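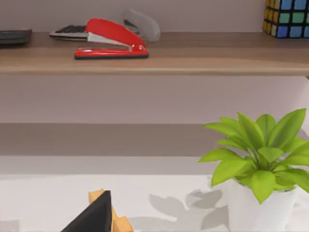
About the Derkham Shared Workshop

We are a small group of people in Dodville who like building robots in the evenings, and we have been lucky enough to share one long room on the second floor of the old Luo building for a good while now. It has 821 square feet, one sink, and more extension cords than we would like to admit to the landlord (hello, if you are reading this!). Members come to work on their own builds, and many of us also pitch in on Fedasik, our home robot arm, which started out as a kit for picking up blocks and has grown into the thing most visitors ask about.

Before Fedasik tries anything on the bench, we try it in the simulator. We have grown very fond of our simulated room, with its red stapler and Rubik's cube up on the shelf and the green plant in its white pot, and a good many evenings go by with the black gripper and a piece of tan wood down in front and all of us leaning toward one monitor, arguing happily over which way it ought to turn.

Cabinets are the other big subject at the moment. The wood panels and white compartments give the arm narrow gaps to work around, and a close view is what we look at most, with the two dark fingertips, the white rod running down between them, and the wood grain filling up half the screen.
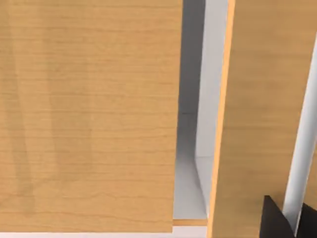
By the Derkham Shared Workshop members
Monday, January 21, 2019

You don't need to know anything about robots to join us, and plenty of us didn't. If you can hold a screwdriver, or would like to learn, we will find you a stool and something to tighten. Dues are $20 a month, which covers the rent, the shared tools and the coffee, and there is a shelf where you can leave your project between visits as long as your name is on it.

We hold an open house every July, and you are welcome to stop by any weekday evening before then. Come up the back stairs and knock loudly, as the fan by the door is on most of the time.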